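Week 6 notes, stats for people who read studies. Bring your printout of the Jatell data next time, please, I'm not running off another set.

## Where we got to

Last week we did the standard error and I promised we'd get to regression to the mean, so that's today. It's the thing that trips up more published work than any fancy modelling mistake, and you can explain it to your aunt in five minutes.

Take the Humville clinics. There were 603 patients measured in May, and the clinic picked out the ones with the highest blood pressure and gave them a leaflet. They were measured again later and the average had dropped. Lovely leaflet! Except that if you pick people because one reading was high, you're partly picking people who were having a high day. Measure them again and some of that goes away by itself, leaflet or no leaflet.

In symbols, with the same spread both times and a straight-line relationship:

expected second reading = mean + r × (first reading – mean)

where *r* is the correlation between the two readings. If r is 1 there's no regression at all. If r is 0 your best guess for everybody is just the mean. Most real measurements sit somewhere between – and people forget that. 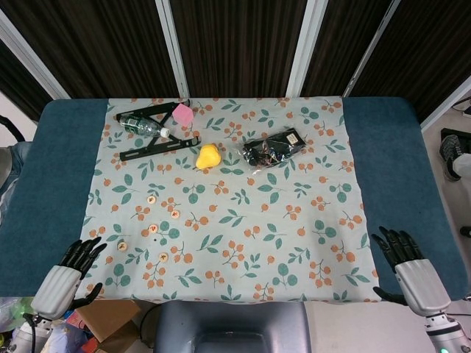
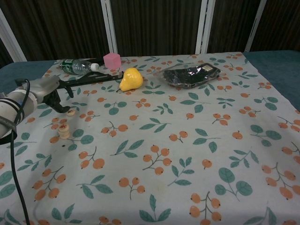 Selection can bite you even when there's no second reading. Suppose I want the average weight of a set of objects and I grab whichever ones catch my eye. With a yellow toy pear, a pink cube and a water bottle with a green label on one table, I know which I'd reach for first (the pear, every time), and if bright things happen to be lighter than dull ones, my average comes out too low. Taking more of them the same way doesn't help. The standard error shrinks nicely and you get a very narrow interval around the wrong number.

## Worked bit

Say the mean is 100, someone scores 119 the first time, and r = 0.5. They were 19 above, so we expect them to be 9.5 above next time, which gives 109.5. Do it again with r = 0.8 and you should get 115.2. If you got 95.2, you multiplied the whole score by r and forgot to add the mean back in sensibly. Easy slip, I've done it on the board.

It also runs the other way. Somebody 19 below the mean is expected to come *up*. A few of you wrote in the last set that regression makes everyone average in the end. It doesn't. The overall spread stays the same, because other people have their odd days too and fill in the tails.

## Try before next time

1. Redo the worked bit for a first score of 81, with r = 0.5 and then r = 0.8.
2. The Cerer tutoring program took the bottom 4 students in each class and reported a gain. What comparison group would you want? Two sentences is plenty.
3. In the Pattinasarany handout, find the place where the authors choose sites using the outcome itself. Mark the line.
4. Harder, optional: show that if both readings have equal variance, the slope of second on first equals r.

For question 2, "a control group" on its own won't get full marks. Tell me who's in it and how they got there.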